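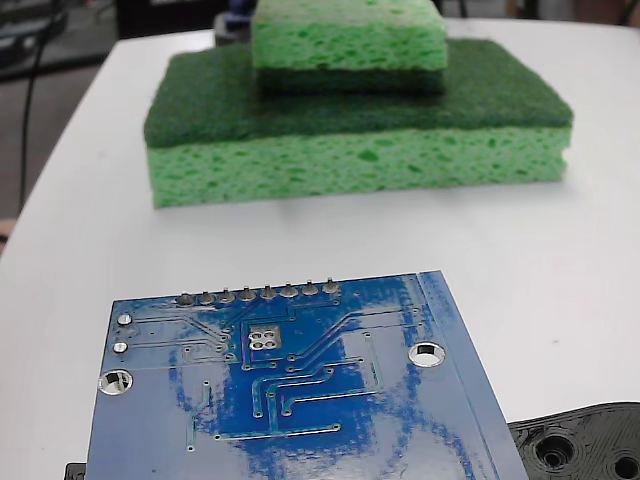 Faut-il changer les éponges de l'atelier toutes les semaines, même quand elles ont encore bonne mine ?

Toutes les semaines pour celles qui servent à la vaisselle, oui, c'est ce qu'on a voté. Pour celles qui servent aux tables, on attend que le côté vert foncé ne gratte plus, et on les rince bien entre-temps.

Compte rendu de la réunion d'atelier du 05/09/2026
Local partagé Drosovbridge, grande salle

C'est moi qui m'y colle cette fois pour le compte rendu, donc soyez indulgents, j'écris comme je parle et j'ai pris mes notes au dos d'un bon de livraison. On était 15 au début, un peu moins à la fin (le point 4 a été long, je sais, j'y suis pour quelque chose).

1. Approbation du compte rendu précédent

Celui d'août est approuvé, avec une correction : la bouilloire n'a pas été « jetée », elle est à réparer, et elle attend toujours sur l'étagère du couloir. Si quelqu'un a envie de s'en occuper, qu'il se serve !

2. Les éponges

Alors oui, on a passé une bonne demi-heure sur les éponges. Je le raconte quand même parce que c'est le sujet qui revient le plus souvent dans le cahier de l'évier et que pour une fois on a décidé quelque chose.

Le problème, en gros : tout se mélange. On a les grandes éponges rectangulaires, les vertes, avec la face à récurer foncée et la face tendre plus claire. On a aussi des petites, dans les mêmes verts, et on ne sait jamais laquelle a servi à quoi. J'ai retrouvé la semaine dernière une petite qui sentait franchement le flux de soudure à côté des tasses, et je n'étais pas ravie. Après discussion (animée, mais sympathique), on part là-dessus :

Les grandes vont à l'évier, pour la vaisselle et rien d'autre. Les petites restent dans la salle, pour les tables blanches. Si une petite se retrouve dans l'évier, elle finit sa vie au nettoyage du sol, elle ne revient pas sur les tables.

Quelqu'un a proposé de couper un coin aux éponges de table pour les reconnaître, je trouve ça très malin et on l'adopte. Je m'en charge dès que je remets la main sur les bons ciseaux.

On a parlé aussi des lavettes en tissu. Une partie du groupe y tient beaucoup, l'autre demande qui va les laver. Faute de réponse à la deuxième question, on reste aux éponges pour le moment. Ceux qui veulent apporter leur lavette peuvent, mais ils la remportent chez eux le soir.

3. Les plateaux des tables

Rappel qui fâche un peu : le plateau blanc est mat et lisse, et le côté abrasif le fait briller par endroits. On en a déjà une, côté fenêtre, avec une grande auréole luisante qui ne partira plus. Donc sur les tables, côté tendre uniquement, avec un peu d'eau tiède et une goutte de savon noir. Le côté qui gratte, on le garde pour les traces de colle sur les supports en métal, et on y va doucement.

Pour les traces de feutre, l'alcool ménager marche bien, je l'ai essayé chez moi sur un plateau du même genre. Un chiffon, pas l'éponge, sinon elle garde l'odeur pendant des jours. Et on ouvre la fenêtre, merci.

On m'a demandé si on pouvait racheter des plateaux neufs. Réponse du groupe : pas cette année. On a regardé la gamme de chez Wedholm, c'est joli, c'est solide, et c'est au-dessus de ce qu'on peut mettre. On en reparle quand on aura réglé l'histoire du chauffage.

4. Cartes électroniques et eau, la cohabitation

Le fameux point long. Le groupe électronique et le groupe cuisine partagent les mêmes tables, et tant qu'on n'aura pas de deuxième salle ça ne changera pas. Moi je trouve ça plutôt chouette, on se croise, on goûte les gâteaux des uns et on regarde clignoter les montages des autres. Mais il faut s'organiser un minimum !

On se met d'accord sur ceci : avant de passer une éponge sur une table, on range les cartes. Pas poussées dans un coin, rangées, dans la caisse prévue pour ça sous l'établi. Si une carte n'est à personne (ça arrive sans arrêt), elle va dans la caisse aussi, avec un bout de papier qui dit où on l'a trouvée. Et dans l'autre sens, les éponges essorées ne se posent pas sur un plateau où quelqu'un est en train de monter quelque chose. Elles retournent sur leur grille.

Une voix s'est élevée pour demander une table réservée à l'électronique. On a essayé au printemps et au bout de quinze jours elle servait à éplucher des courgettes. Le vote a donné 8 contre et 6 pour, avec une abstention (moi, qui voyais bien les deux côtés). Donc pas de table réservée, mais la caisse sous l'établi devient obligatoire et on lui met une étiquette lisible.

J'ai aussi proposé de faire un essai avec des sous-mains en silicone, qu'on pose quand on travaille et qu'on enlève pour nettoyer. Accueil poli. Je rapporte le mien à la prochaine séance et on verra bien si vous changez d'avis.

5. Achats

Il nous faut :
des éponges, grandes et petites, vertes des deux côtés comme d'habitude
du savon noir
une grille pour les laisser sécher, l'actuelle est rouillée
des étiquettes qui tiennent à l'humidité
un bidon de vinaigre blanc

Pour les éponges, j'ai comparé. Chez Stasiv elles sont vendues par gros lot et la face qui gratte se décolle vite, on en a fait l'expérience l'hiver dernier. Celles de Pistov coûtent un peu plus cher, mais elles tiennent mieux, et le magasin est sur ma route. Le groupe choisit Pistov, sans opposition. Je garde le ticket et je le mets dans l'enveloppe du tiroir.

Il reste environ 500 euros dans la cagnotte pour finir l'année, thé et café compris. Ça va, à condition de ne pas racheter une troisième fois des torchons alors qu'il y en a un carton plein en haut du placard (regardez en haut du placard !).

6. Séchage et rangement

Petit point que j'ai fait rajouter à la dernière minute. Quand on laisse une éponge mouillée sur une autre, les deux sèchent mal et celle du dessous finit par sentir. Je sais que c'est tentant de les empiler, ça prend moins de place. Mais on essore, on pose sur la tranche, on laisse un peu d'air entre les deux. Les neuves peuvent s'empiler tant qu'on veut, elles, elles sont sèches.

Pour rafraîchir celles de l'évier en cours de semaine, on les laisse tremper dans l'eau très chaude avec un trait de vinaigre, puis on rince. On m'a parlé du micro-ondes. J'ai dit que je ne voulais pas de ça dans le nôtre, et plusieurs personnes ont eu l'air soulagées.

7. Questions diverses

Le robinet goutte encore. Un joint a été acheté, il est dans une coupelle au-dessus de l'évier, il n'y a plus qu'à le poser.

Les clés : il en manque un jeu. Regardez dans vos sacs et dans vos manteaux d'hiver.

Le gâteau aux noix de la pause était délicieux et on réclame la recette. Elle sera recopiée dans le cahier de l'évier.

Pour la prochaine réunion, on garde la même heure et la même salle. Merci d'arriver un peu avant si vous pouvez, il faut descendre les chaises de l'étage et à deux c'est pénible.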